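Home | Guides | Shop Floor | Budgets | Forum | About

How to Budget for Your First Robot Arm Without Selling the Van

By Farah Manurung
2 Oct 2021

Print this page | E-mail this page

The price on the quote is the price of the arm. It is a fine number, and you should enjoy it while you can, since everything after it goes the other way. When we bought ours at Mowat, I had a spreadsheet with one line in it. By January it had 7 lines and its own tab for shipping.

Step 1. Write down the job before you open a catalog. One sentence, with the object, how heavy it is, and where it goes. "Move small parts from tray to fixture" is a job. "Automation" is a mood. Kofi Kyei in our purchasing office hands back any request that contains the word "flexible," and he has saved us a fair amount of money that way.

Step 2. Try the job in simulation. Pick something small and fussy, with pieces close together, and a table the size of the one you own. If the arm has to fold itself up like a deck chair to reach the near side, you want to learn that on a screen. Set aside two weeks of somebody's time for this and put it in the budget as a real cost. Ours was booked as "misc."

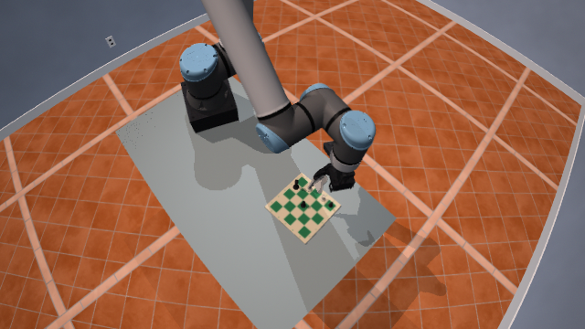 Pay attention to the clearance around the fingers. A gripper that opens wide needs room to open, and crowded work will make you choose between a slimmer gripper and a bigger layout. Price both. We assumed the stock gripper would do and ended up buying 2, the second one from Wellach with narrower fingertips and a less narrow invoice.

Step 3. List what bolts on. Mounting plate, gripper, fingertips, cables, the controller, and the stand the controller sits on. Ask the seller which of these are in the box. Then ask for the answer in writing. Our Trurura quote said "complete system," which covered the arm and a very nice folder.

Step 4. Measure the room. Check the table, the outlet, the door, and the hallway leading to the door. Zuweira Eshun walked our route with a tape measure and found that the crate would fit everywhere except the last corner. The extra handling cost $3265. The tape measure we already had.

Step 5. Pay for safety early. Get a risk assessment before you settle the layout, because moving a fence costs about as much as buying one. If the seller tells you that no guarding is needed, ask which job they had in mind.

Step 6. Budget for people. Two operators need training, so that one of them can take a vacation. Add programming hours, then add more for the week when the part gets redesigned.

Step 7. Hold something back. We kept around $1000 for small surprises and it was gone before the arm was level. Next time I'd triple it and tell no one.

When the quotes come in, put them side by side with the same lines in the same order. Kistidel looked like the expensive one until we did this. Leave the blanks blank and send them back to the seller to fill in.

Related items
Leasing or Buying: Abdul-Rahman Akolgo Does the Math
Used Arms: What to Ask the Last Owner
Grippers for Small Parts
Eulalia Núñez on Reading a Service Contract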